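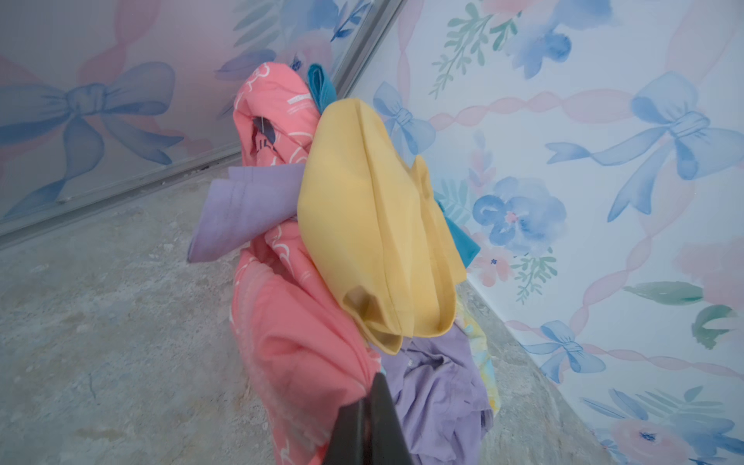 September
By Jhair Puma

There is a stage in every family's year when the children's clothes stop fitting, all at once and without any warning, and in our house it lands right after school starts. The shorts are suddenly too short, the favorite T-shirt shows a strip of belly, and I find myself in the laundry corner with an armful of coral and lavender and yellow, wondering how anything so small can take up so much room.

For years I dealt with this by stuffing it all into bags and putting the bags where I couldn't see them. Then last fall I spent a long afternoon at the children's clothing exchange in Sternham, which Kyung-tae Seo has been running out of an old shop on Vandum Street for 15 years, and I came home a little bit converted.

Kyung-tae sorts by size first and worries about everything else later. "People want to sort by color because it looks pretty," he told me, shaking out a small shirt with a snap of the wrists. "A four-year-old doesn't wear a color. She wears a four." On the day I visited he had 323 pieces to get through before supper, and he did it standing up, with the radio on and a cup of tea going cold beside him.

His method is easy to copy at home. Read the label at the neck, if it hasn't washed away to nothing (if it has, hold the thing up against something you know fits). Feel along the hems and cuffs with your thumb, where the wear shows up early. Turn printed shirts inside out before they go in the wash, and keep the new bright ones - the corals and the turquoises especially - away from anything pale for the first 3 washes.

Then fold, and fold simply. Sleeves back, sides in, bottom up to the collar, done. I used to make tidy little packets that stood on end, and they lasted until the first morning somebody wanted the shirt at the back.

I did hold on to a few things. There is one yellow top, soft as a dishcloth by now, that has been through both of my girls and a cousin, and I put it back in the drawer every September meaning to decide about it next year.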